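Smudges and haze on a black table top, what are you all using?

Posted by edo_t in Home & Cleaning, 8/25/24
355 views

Got a big flat black table for the work room, smooth top, slight shine to it. Looked great for maybe a day. Now every time the overhead light is on I get this gray haze in the middle plus fingerprints all over. I wipe it, looks fine, walk around to the other side and its streaks again. Tried paper towels and the blue window stuff, tried plain water, tried a Prinar spray my sister left here. The Prinar was the worst, kind of greasy after.

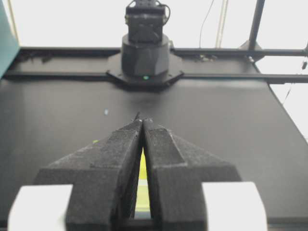 No idea what the finish is btw, no label under it and the seller didn't say. Don't want to strip anything off. Is it the cloth, the cleaner, or am I just stuck with it? Need it decent by next weekend.

Harish Subramaniam
Had a black desk since December, same problem. It's leftover cleaner most likely, you keep adding more on top of the old stuff. Do this:

Bowl of warm water, 2 drops of dish soap. Drops, not squirts. Microfiber cloth, wring it out hard so it's barely damp. Wipe the whole top in one direction. Rinse the cloth, wipe again with clean water. Then a second DRY microfiber right away, before it air dries. Don't let it air dry, that's your streaks.

If it was the Prinar that left the greasy film you may need to do the soap part twice. Try a corner first as you don't know the finish. And skip paper towels, they leave lint and some are rough enough to put fine scratches in a dark top.

Also check it from low down with the light on, not standing over it. You'll see what you missed. Wash the cloths without fabric softener, softener leaves a film too.

Fingerprints will come back, it's a black table. I do a quick dry wipe at night and the full thing on Sundays maybe.

mags_in_the_garage
get a white table lol

Lobo
Agree w/ Harish on the damp then dry. Only thing I'd add, is the light. I moved my lamp off to the side and the glare in the middle pretty much went away, and half of what I thought was smudges went with it. Cheaper than any cleaner.

Wouldn't use vinegar or anything gritty til you know what the top is. I dulled a patch on an old one that way and it never came back. Wax or polish, also no, it just grabs more prints.

edo_t
Ok did the soap thing twice, dried it right after like you said. Way better. Still one cloudy spot by the edge, will hit it agian tomorrow. Going to try moving the lamp too. Thanks both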